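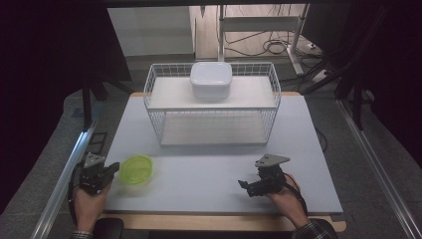
Swapping the kitchen around, part two

27th December

We got the last of the boxes out of the hallway this morning, so I can finally write up how the kitchen shuffle went. The first part was back in May, when I was still deciding whether to move house or just move the cupboards. I stayed in the flat on Wiltton Street and moved the cupboards.

The main problem was always the bench. There are 94 centimetres between the stove and the sink, and for years the dish rack took up half of that. Any cooking that needed a chopping board and a bowl at the same time happened on the table, with a lot of walking back and forth. My neighbour Piroska Simon has the same layout upstairs and she put her rack inside the sink. I tried it for a fortnight and hated it. You have to lift the whole thing out to fill the kettle.

What I did in the end was put up a wall rack over the sink, the kind that drips straight down. It came from a second-hand place called Tonico, out past the tram depot, and it cost me 22 dollars with the brackets. It was missing two screws. The wall behind the sink is brick under the tiles, so I borrowed a hammer drill from Telmo Palacios at work and went through the grout lines where I could. One tile cracked anyway. I've left it, and the rack hides most of it.

Once the bench was clear I went through the cupboards. I own far too many bowls. Mixing bowls, serving bowls, cereal bowls from three different sets, some plastic ones from when my niece Jade was little. She's taller than me now. I kept the plastic ones because they're light and they don't chip, and I use them for scraps and for soaking beans. Most of the ceramic ones went to the op shop, apart from a big cream one Mum used for Christmas pudding.

The pots were harder. I have a heavy stockpot that I use maybe four times a year and it won't fit in any cupboard except the one over the fridge, which I can't reach without the step. It used to live on the floor. It now lives over the fridge, and I'll see how many times I bother getting it down this winter.

Spices are in a drawer next to the stove, lying flat with the labels up. I resisted this for ages, having spent good money on a rack, but it's a lot better. I found 2 jars of caraway and no cumin at all. The oldest thing in there was a tin of paprika Edit Balogh gave me when she moved to Ballarat, which had gone brown and smelled of nothing.

Things still to do:

The light over the sink. It hums. I've changed the globe and it still hums, so I suppose it's the fitting, and that means an electrician.

The bin. It's behind the door, so you can't open the door properly when the bin is out. I've measured for a pull-out one and it would fit in the end cupboard if I gave up the baking trays.

The shelf paper. I bought one roll and needed a bit more than one roll. The shop has since stopped carrying the pattern, so the bottom shelf is going to be plain.

All up it took nine evenings and one full weekend, plus the drive out to Tonico. A few people asked after the last post whether I'd thought about replacing the benchtop too. I have, and I got one quote, and I'm not doing it. The old one has a burn mark near the stove from before my time and otherwise there's nothing wrong with it.

Next I'm starting on the laundry, where the tap has been dripping since winter. I've bought the washers.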